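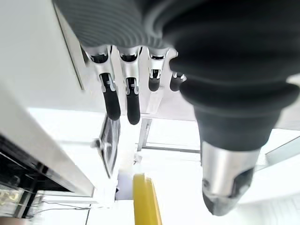 Matte black next to polished silver, gray ribbing along the top.

Mixed finishes on door hardware, black and polished

n_zarei
Posted December 29, 2024
Replacing the levers on 15 interior doors. The current plan is matte black levers with polished silver roses and hinges. The supplier offers two lines that fit my bore size: Prirberg (powder coat over zinc) and Fidetti (PVD over brass). Prirberg is $57 a set. Fidetti is $154. Two questions. Does the powder coat hold up at the grip, and does the polished part need to be the same base metal as the lever?

hingepin
Reply to n_zarei
Base metal doesn't matter for looks. It matters for weight and for the return spring. A solid brass lever is heavier, and a weak spring will let it droop a few degrees after a while. Check whether the spring is in the rose or only in the latch. If it is only in the latch, buy the lighter lever.

shokri_s
Powder coat on zinc is fine in a bedroom. On a door that gets used all day it goes shiny at the end of the lever, where rings and keys touch it. Mine took 4 years. No chips, just gloss where it used to be flat. You can't polish that back to matte, and touch-up paint makes it worse.

hingepin
Gloss isn't wear-through. The coating is still there.

shokri_s
I didn't say wear-through. I said it looks different from the other doors, which was the reason for buying matte in the first place.

P. Shirazi
PVD will outlast powder coat, no argument, but check what they mean by "matte." Some PVD blacks are a brushed dark gray. Put one next to a powder coated hinge and you'll see two blacks. Order one set and look at it by a window and again under your hall lights before you commit.

n_zarei
The Fidetti sample is closer to charcoal. I had put that down to the store lighting.

pakhei
It probably isn't the lighting. I returned a full order of theirs last February for the same reason. The finish was even from piece to piece and the screws matched, so quality was not the problem. It was sold as black and it was dark gray.

Also, polished hinges show every fingerprint and every drop of paint from the next time you do the trim. Satin is easier to live with.

P. Shirazi
Disagree on the hinges. You touch a hinge maybe twice a year. Polish is fine there. The rose is the part that gets smudged, because your knuckles pass it on every pull.

hingepin
Agreed on the rose. Satin rose, polished hinge will look like a mistake though.

yas.nik
Has anyone mentioned cleaning? Skip anything with ammonia on the black parts, and skip abrasive pads on both. Damp microfiber, then a dry cloth. Wax on the polished pieces if you want, but keep it off the matte or it will streak.

n_zarei
Thanks. The spring is in the rose on both lines, per the spec sheets. I'm leaning toward Prirberg for the bedrooms and closets. Undecided on the front hall and the bathroom.

shokri_s
Order two spare levers from the same batch. Blacks vary between runs.

hingepin
Spares, yes. And check your backset before you order anything. Half the returns I process are backset.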